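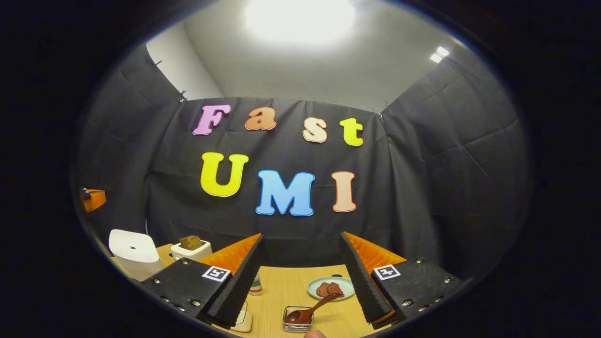
How to start tracing a relative who went missing in the war

Quick version, typing this between other things. I get the same emails every May so I'm putting the answer in one place. Our reading group at Cluswood did this for the Śliwiński family and I've done it for my own side. Same steps mostly.

Before you search anything

Write down what you know. Full name, birth year, town, religion, parents' names, trade. Then write down where you heard each bit. "Mom said" is fine. "Aunt said Mom said" is also fine but mark it that way. You will forget which was which, I did.

Call the oldest person in the family first. Today if you can. Records will still be there next month.

Go thru the drawers. Prayer books, backs of photos, envelopes with the stamps still on, funeral cards, old naturalization papers. Funeral cards especially, people kept them when they threw out everything else, and they often give a birthplace.

Sort out the name

Biggest time waster by far. Polish names got written by German clerks, then again by American ones. Śliwiński shows up as Sliwinski, Schliwinski, Sliwinsky and once as Silvinski. Make a list of every spelling you can think of and search all of them. Drop the accents. Swap w and v. Swap sz and sch. Try the first name in German and in Latin (church books are often in Latin, so Wojciech turns up as Adalbertus, which threw us for weeks).

Women: check maiden name AND married name, and the -ska ending.

Sort out the place

Town names changed too. One family paper said Seremeck, a transit paper said Gevau, and we wasted a whole winter thinking those were two stops on a journey. Same town. Get an old map and a new map side by side. Note the parish, the county, and which country ran it in which years. Records usually follow whoever was in charge at the time, so you may need archives in more than one country.

Where to ask

1. The parish or synagogue records for the home town. If the building is gone, ask the diocese or the regional state archive where the books went.
2. The civil registry office.
3. The big wartime collections. Many have an online index. Search yourself first, then send a written request, because the index is not everything they hold.
4. The memorial museum for the camp, if you know which one. Ask for any mention, including transport lists and infirmary books.
5. Displaced persons files and ship lists if there's any chance they lived.

Writing the letter

Short. One person per letter. Put the name, all the spellings, birth date or a range, the town, and what you want (copies of any document naming this person). Say how you're related. If you write in English that's usually ok but a line or two in the local language is a kindness. Jarosław Wróbel fixed up our Polish one and cut it to half a page, and it was much better.

Keep a log. Date sent, who to, reference number, what came back. We sent 40 letters and 7 came back with something we could use. One packet had 154 pages in it and only 3 mentioned our man. Those 3 were worth all the rest.

Reading what comes back

Don't try to do it in one sitting. Scan or photograph everyting first, number the pages, then read. Old German handwriting is its own skill, get help with it. Copy dates in full with the month spelled out so you don't flip day and month later.

A prisoner number is not a name. Write the name next to it in your notes every time. Wojciech Tokarz told me to do that and I've kept to it.

Watch for two people with the same name. Match on at least the birth date and one parent before you tell the family anything.

If you find a death

Stop for a bit. Decide who hears first and tell them by phone or in person, no group email. Some relatives will want every page and some will want none of it. Ask. If the family is religious they may want a Mass said or a name read out, and the exact date matters for that.

If you find nothing

Common. Lots of papers were burned or never made. Write down where you looked, file it with the log, try the indexes again next year since new scans keep going up.

Will add a sample letter when I find the clean copy.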